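斯图尔维尔公共手工室十二月起延长晚间开放,我替大家跑了一趟

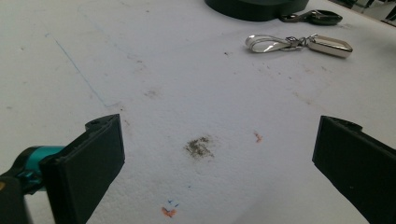
白色台面上的浅灰擦痕和污渍。

先说大家最关心的:从十二月起,斯图尔维尔(Stulville)公共手工室晚上开到十点,比现在整整晚两个小时!装订、裁纸、缝纫、木工小件都照常,窑炉除外,窑炉还是七点半熄火,这个我后面再讲。

我得坦白,我对这件事没法完全客观。我在那里学过做书,做得很烂,第一本本子的书脊到现在还是歪的,但我一直在用,上面记的全是采访电话。所以上个月听说延时方案要进市政预算,我就惦记着,隔三差五去问一嘴,问得前台都认识我了。

事情的起头是一份请愿。发起人Lærke Sveinbjörnsson在马特布拉街(Mathebula)的面包店上班,每天下午六点半才能脱围裙,赶到手工室换鞋、登记、领工具,坐下来刚把线穿好,广播就开始催人收拾了。她跟我抱怨这事的时候手里还拿着半截麻线,说她有一本册子缝了整个秋天,拆拆缝缝,总是缝到第三帖就得走。她把请愿书放在店里收银台旁边,又托人带了几份去隔壁的德罗恩贝格(Drornberg),最后一共收到1,777个签名。德罗恩贝格的人也签,因为他们那边没有这样的地方,想裁一张大卡纸都得坐车过来。

手工室主任Bergþóra Mogensen收到签名的时候,说实话(我在场)脸上的表情挺复杂的。高兴是高兴,可是延时就要排班,排班就要钱。她给我看了去年的登记数:晚上六点以后的到访是2,319人次,这还是在八点就关门的情况下。她的原话是:“这个数字我拿着去市政厅讲了两回,第一回他们让我先回去,第二回他们问我能不能开到十点。”我问她中间发生了什么,她耸耸肩,说大概是有人自己来缝过东西吧。

预算最后是批了,不过有条件,我把要紧的几条写在下面,省得大家去翻那份长得要命的会议纪要。

晚上八点以后进门要提前登记,当天中午之前在前台或者打电话都行。大桌一共12张,晚间按张预约,一张桌子可以几个人拼着用,跟朋友一起来的登记一个名字就够了。没约上的也可以来碰运气,八点一刻以后没人到的桌子会放出来。上周我去的时候正好碰到两位阿姨为了靠窗那张桌子客气了老半天,你让我我让你,最后一起坐下了,一个做布包,一个在给孙子的帽子锁边。

费用方面,白天不变,晚间时段单独收一份座位费,持年卡的免收。学生半价,带学生证。材料照旧自己付,纸库里的存货卖完为止,新一批纸要等月中。我特意问了荷兰白卡,回答是有,但是不多,要做大册子的朋友最好早点去挑。

还有裁刀。大裁刀晚上九点以后停用,小的手动裁刀可以一直用到关门。这一条引起了一点小小的不满,有几位做版画的朋友跟我说,他们最需要大裁刀的时候恰恰就是印完晾好之后,那通常都很晚了。负责设备的Aksel Bjarnason倒是很干脆,他说九点以后只有一个人值班,一个人看不了大裁刀,这事没得商量,谁想裁就早点把纸拿过来,他可以帮忙先裁好放着。我觉得这个办法挺实用,就是要记得在纸背面写名字!去年有人的一沓棉浆纸放在架子上放到发黄,到现在也没人领。

再说窑炉。烧陶的朋友别急着骂我,我问过了,熄火时间不变跟延时没有关系,是楼上住户的通风管道还没改完。管道工程由韦洛夫(Welov)承包,工人告诉我管子已经运到了,弯头却发错了尺寸,退回去重新订的。什么时候能到,他不敢说,我也不敢替他写。

另外有件好消息夹在里面,我差点漏掉:晚间时段会开一个旧书修补的短班,由Natanael Fontes来带。他以前在德罗恩贝格的旧书店后屋修书,我见过他补一张地图,用的是薄得像葱皮一样的纸,补完之后我凑到灯底下找了半天接缝。这个班只收初学者,自己带一本坏掉的书来,菜谱也好、课本也好、祖父的字典也好,封面掉了的最欢迎,但是发霉的不收,会传给别人的书。第一期上四个晚上,每次从八点上到快关门。我去打听报名的时候名单已经写了大半页,还有人问能不能带相册,答案是可以,不过老相册里的胶得先给老师看过再动手。

也有人不太乐意。住在后院那一侧的Eustaquio Escobedo给我们编辑部写过信,他担心的是晚上十点散场的时候院子里的动静,自行车锁哐当哐当的,大家又爱站在门口聊天。我去找他坐了一会儿,他给我倒了很浓的咖啡,人很和气,说他不反对延时,他妹妹就在那里学过织带,他只想十点以后能睡觉。Bergþóra听我转述之后,当场把晚间的出口改到了马特布拉街那一侧,自行车架也跟着挪过去。这一条目前还没写进纪要,不过门口已经贴了手写的通知,字写得很大。我后来又打电话问Escobedo先生行不行,他说先过一个月看看。

怎么去也顺便说一句。公交末班从手工室那站发车是十点二十,往德罗恩贝格方向的要早一些,九点五十,所以从那边过来的朋友还是得提前收工。Lærke已经在琢磨下一份请愿了,这次的对象是公交公司,纸还没打出来,但是她让我先别写得太满,那我就写到这里。

试开放安排在月初的第一个晚上,八点开始,不用登记,有热汤,汤是面包店送的,自己带杯子。我会去,带着那本歪的本子,想请Natanael看看书脊还有没有救。

要预约大桌的,前台电话中午十二点之前都有人接,过了中午就留言,他们下午会回。年卡续费也在同一个窗口办,旧卡带上就行。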